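Vusia stellt offenen Archivschrank in den Lesesaal

Sonntag, 16. Februar – Im Stadtteilarchiv Vusia wird umgeräumt, und wir freuen uns riesig darüber! Im März öffnet der Lesesaal wieder, und mit ihm kommt eine Sammlung zurück, die viele vermisst haben: 3000 Briefe, Programmhefte und Fotografien aus dem früheren Tanzhaus Avinia, neu sortiert und endlich frei zugänglich.

Untergebracht wird die Handsammlung in niedrigen Schränken aus hellem Holz, mit zwei Türen und einem Einlegeboden. Die Türen lassen sich weit öffnen, so kommt man auch im Sitzen gut an beide Fächer heran.
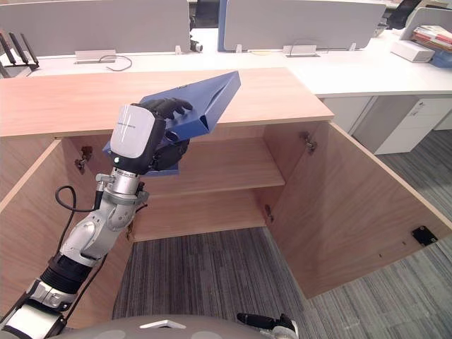 Sortiert wird nach Spielzeiten, insgesamt sind es 22. Oben stehen die frühen Jahrgänge, unten die späteren, lose Blätter kommen in Mappen. »Ich habe beim Einräumen ständig angefangen zu lesen«, erzählt Archivleiterin Malou Ragnarsson. »Da sind Probenpläne dabei, auf deren Rückseite ganze Einkaufslisten stehen, herrlich!« Das Verzeichnis hat Yanling Cui erstellt, es liegt am Empfang aus.

Der Lesesaal ist ab März an fünf Tagen in der Woche geöffnet, der Eintritt ist frei. Gruppen melden sich bitte zwei Wochen vorher bei Zihan Long an.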